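August 2022
Notebook, common room, Dorngate building, ground floor

Laundry corner, continued from the last page. I am still not sold on any of this, and I want that written down before the next round of shopping starts.

The claim was that one basket next to the sofa would stop clothes from piling up on the sofa. I looked in again before lunch. The basket was empty and there was a red jersey on the seat cushion, all bunched up. One garment, one basket, an arm's length apart. I don't think that proves the basket is useless. It does make me doubt the idea that people were only leaving things on the cushions for lack of a container.

Notes on the basket. Plastic, cream, brown rim, white handles at the two ends, small diamond holes down the sides. The label is still stuck inside near the bottom. I tried to peel it with a thumbnail and gave up. Warm water and dish soap next, and if that fails, cooking oil. Don't use the solvent from the cabinet, we have no idea what it does to this plastic.

The Volla catalog says the holes "let laundry breathe." Maybe. I put a damp hand towel in it overnight last week and hung a second one over the sofa arm. In the morning the one in the basket was still clammy in the folds and the other was dry. That's one night and two towels, and I didn't weigh anything, so it isn't worth much. But nobody should be dropping wet things in there and trusting the holes.

Weights, since I did finally borrow the scale:
Basket, empty: 873 g
Hand towel, dry: 315 g
I had written a lower number for the towel on an earlier page. That was a guess. Cross it out if you find it.

Handles feel all right. I loaded the basket with books up to where I would not want to carry it any further and walked it to the end of the hall and back, 3 trips. No cracking, some flex at the rim. Books don't pull the way wet cotton does, so treat this as a rough check.

The wall. Somebody wrote in the margin two pages back that the scuffs come from the basket being shoved against it. I don't buy it. The marks are small and dark, and a lot of them run in a loose slanting trail. A rim pushed against paint ought to leave a line at one height. I rubbed the rim on the spare painted board in the store room, hard, 11 strokes, and got a faint brownish smear that came off with a damp cloth. Nothing like the specks. What did make them, I can't say. Shoes, a bag with metal feet, furniture going past on moving day. Leave the cause blank until somebody has something better than a feeling.

Cleaning trial for the marks, not done yet:
- dry eraser first, one small patch, low down
- then damp cloth
- stop if the matte paint starts to shine
The paint is the Jurčo matte from the last time the room was done. The can promises "washable." I have read that on cans before.

Sofa. The gray weave is holding up. I checked the seat seams and the rounded front of the arm, where people sit sideways, and found no loose threads. Vacuumed it with the flat nozzle. The proposal to buy a washable throw for it seems to me the same thinking as the basket: buy an object, hope habits change. If we get one it will be on the floor within days, and then we'll want a hook for the throw.

Placement. The basket stands out on the floor in front of the sofa, where you have to step around it to sit down. I would try it hard up against the end of the arm for a while before anybody declares the thing a failure. Same basket, same people, one change. Also the Virnidov order for two more baskets should wait. I've asked for it to be held and have no answer so far.

To do:
- move the basket, write down when
- soak the label
- jersey: ask around, then lost and found, don't wash it with the towels until we know if the red runs
- note what's on the sofa at the end of each day, and what's in the basket, no tidying up beforehand to make the numbers look nice 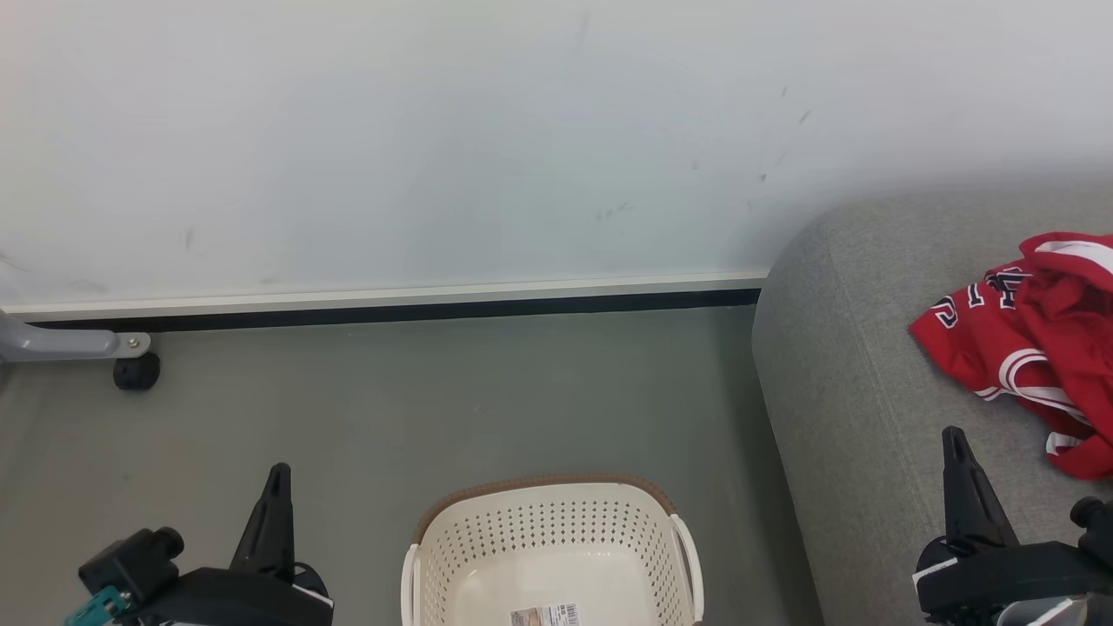 The end-of-day notes go on the sheet taped inside the back cover. Initials are optional but please use pen, the pencil ones from the last trial have rubbed off and I can't tell a 1 from a 7.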